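Speaker notes – "Grout, Mould and the Small Bathroom"
Plotcombe Community Hall, home repair evenings, Jan 12, 2019
Speaker: Ilango Thomas

Before starting: check the microphone. Put the sample boards on the side table. Ask Cherry Mae to keep the handouts until the end, or people will read and not listen.

Opening

Good evening and thank you for coming. My name is Ilango. I have been a tiler for 13 years, first with Ong and then on my own. English is my third language, so if I say something strange please raise your hand and I will say it another way.

Tonight I want to speak about grout. Most people choose the tile for weeks and the grout in one minute at the counter. Then they live with the grout. When a customer phones me about a bathroom, the tile is almost always fine. The line between the tiles is where the trouble is.

(Pause. Ask who has scrubbed grout with a toothbrush. Wait for hands.)

What grout does

Grout fills the joint and keeps dirt out of it. Ordinary cement grout does not keep all the water out, and this surprises people. Water goes through it slowly, and behind the tile there must be a proper waterproof layer. If that layer is missing, new grout on top will look nice until winter and then the paint in the next room starts to lift. I had this in a house in Jedley. The owner had regrouted the shower two times. We took off nine tiles and the board behind them was soft like cake.

(Do not stay long on the Jedley story. Last time it took half the talk.)

Choosing the colour

With a dark tile you have two ways. A dark grout makes the wall one calm surface, but soap leaves a pale film and you will see it. A light grout shows every joint as a grid. It can look very sharp, and it also shows every joint that is not straight. If your tiler is your brother-in-law, maybe take the dark one.

Glossy tiles need one more thought. They send the light back, so look at the wall with the real lamp on before you decide. A sample in the shop, under shop light, tells you little.
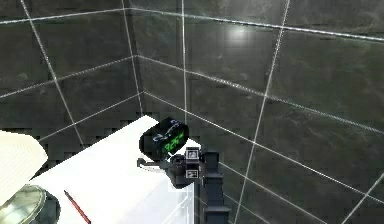 Ulla Backlund wrote to me after the June talk that she would never again have pale grout, whatever the tile. She had it in her last flat for nine years, and she says the colour was lovely for the first one. "You told us to seal it," she wrote, "but you did not tell us to do it again."

She is right and I have changed this part. Sealer wears away. In a shower I would test it every year: put a few drops of water on the joint and wait. If the water stays as a bead, leave it alone. If the joint goes dark, clean it, let it dry fully and seal again. On the kitchen wall you can usually wait longer.

(Do the water drop test on the two boards. Board A is sealed, board B is not. Towel!)

Mould

Mould needs damp and something to eat, and soap is good food. Run the fan during the shower and keep it on after. Wipe the walls down with a squeegee. It is a boring answer, I know.

Please do not use vinegar on cement grout every week. It is an acid and it eats the surface a little each time. Use a cleaner that is marked for grout, a soft nylon brush and plenty of rinsing. And never mix bleach with anything else. This is a safety matter – the fumes can hurt you badly in a small room with the door closed.

Corners

Where two walls meet, or the wall meets a bench or a bath, many people put grout. The two surfaces move a bit, each in its own direction, and hard grout cracks there. Use flexible silicone in a colour near to your grout. Take out all the old silicone first, because new silicone does not stick well to old. Kenneth Gatchalian asked me before if he can go over the top just this once. No, Kenneth.

Costs

My last small bathroom, only regrouting and new silicone, came to 131 dollars in materials. The labour was two days. A full strip and new waterproofing is a different conversation, and you should get more than one quote.

Questions

Likely ones: epoxy grout (strong, resists stains, difficult for beginners, work in small areas), grout pens (fine before visitors, do not expect years), heated floors (ask the maker of the mat, use flexible adhesive).

If someone asks about stone tile, say that it must be tested first with any cleaner, and send them to Jericho Quiambao at the back. He knows stone better than me.

Handouts at the door. Chairs back against the wall, please.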